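Keeping Moths Out of the Pantry

Pantry moths usually arrive in flour, rice or birdseed. Put new bags of flour in the freezer for 3 days, then let them come back to room temperature before opening.

Wash empty jars in hot water and dry them fully, lids included. Wipe the shelves with 100 mL of white vinegar in 200 mL of warm water, and get into the peg holes and corners with an old toothbrush.

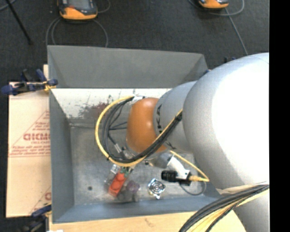 Throw out any packet with webbing in it. Tie it in a bag and take it straight to the outside bin. Check again in August, when the weather starts to warm up, and replace sticky traps once they lose their tack.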